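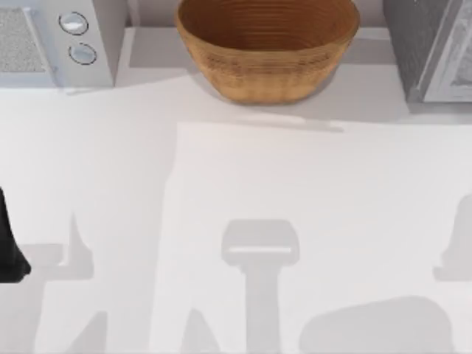
Why does food keep longer in a sealed jar?
Heating the food kills most of the tiny living things that spoil it, and the seal stops new ones getting in.

What spoils food

Food spoils mainly because of microbes. Microbes are living things too small to see without a microscope. The three groups that matter here are bacteria, yeasts and moulds. A typical bacterium is about one micrometre long. There are 1000 micrometres in a millimetre, so 1000 of these bacteria laid end to end would make a line one millimetre long.

Microbes need water, food and a suitable temperature. Many also need oxygen, a gas found in air. Preserving food means taking away one or more of these things, or killing the microbes directly.

Method 1: Heat

Most microbes die when they are heated strongly enough for long enough. Some bacteria can form spores. A spore is a tough resting stage that can survive boiling water. For this reason, food factories heat low-acid foods such as beans and corn under pressure, where the temperature can rise well above 100 °C.

Method 2: Acid

Vinegar and lemon juice are acids. Acidity is measured on the pH scale. A lower number means a stronger acid effect. Pure water has a pH of 7 and vinegar is usually between 2 and 3. The most dangerous spore-forming bacterium found in preserved food does not grow below a pH of 4.6. Pickled onions, gherkins and beetroot are kept safe in this way.
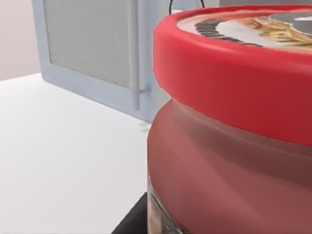

Method 3: Sugar and salt

Jam is made of fruit and a large amount of sugar. The sugar holds on to the water, and microbes cannot use it. Water also moves out of the microbes themselves by a process called osmosis. Salt has the same effect. A batch of jam that weighs 705 grams after cooking might contain more than 400 grams of sugar, counting the sugar from the fruit.

How the seal forms

1. Hot food is put into a hot jar and the lid is fitted.
2. The jar is heated. Air in the space at the top expands and some of it escapes.
3. The jar cools. Steam in the space turns back into water, and the remaining air shrinks.
4. The pressure inside is now lower than the pressure outside. The outside air pushes the lid down.

Many metal lids have a small raised circle in the centre, called a button. When the seal is good, the button is pulled down. When the jar is opened, air rushes in and the button pops up. If the button on a new jar is already up, do not eat the food. Show an adult.

After opening

Opening a jar lets microbes in from the air and from spoons. Most opened jars must then go in the fridge. Cold does not kill many microbes, but it slows their growth. Read the label for the storage time, and use a clean spoon.

Words to know

Microbe: a living thing too small to see with the eye alone.
Osmosis: the movement of water through a thin layer towards the side with more dissolved sugar or salt.
Spore: a tough resting stage of some bacteria.

Written by Elsie Rutherford. Checked by Mirjana Begović.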